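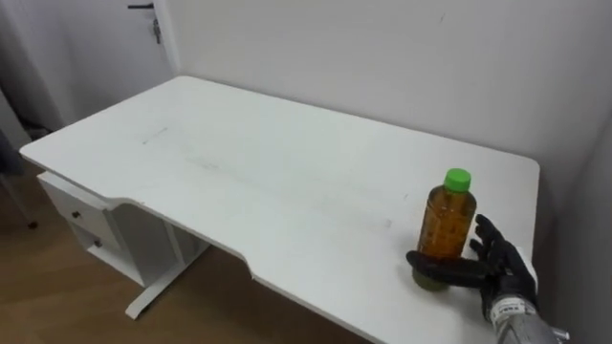 Several readers asked whether the Orik pedal handles hand percussion as well as it handles bass. It does, with one limit on attack time covered below.

The Rallholm Orik is a stereo envelope filter with 23 presets and a sweep from 600 Hz upward. Tracking is even across the neck of a four-string, and the noise floor stays low until resonance passes two o'clock.

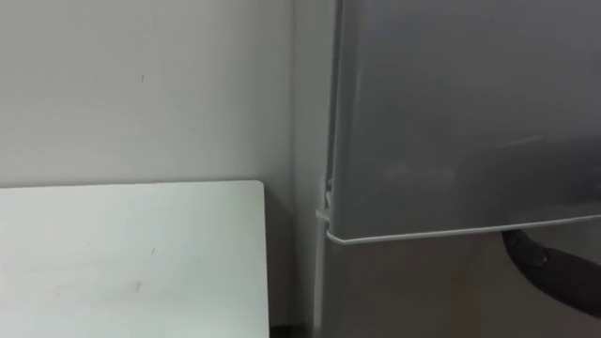
Last updated: June 9, 2026

Attack cannot be set fast enough for dry conga slaps. The filter opens after the transient, and the note sounds dull at the front. A compressor ahead of the input helps a little.

Compared with the older Bloxham unit, the Orik has a cleaner bypass and a
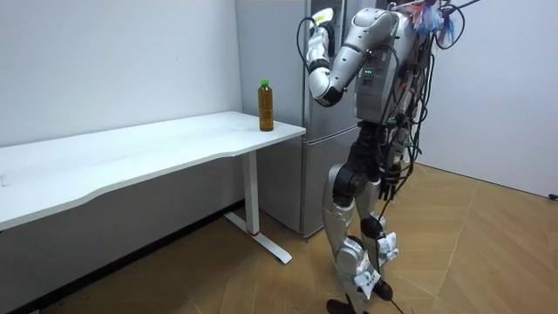

wider stereo image, but no expression input. Presets are saved by holding both switches, a step that is easy to get wrong on stage.
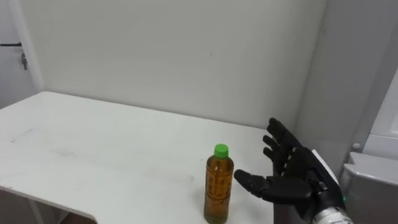 Verdict

Recommended for bass and electric piano. Percussionists should try one first.

14 shares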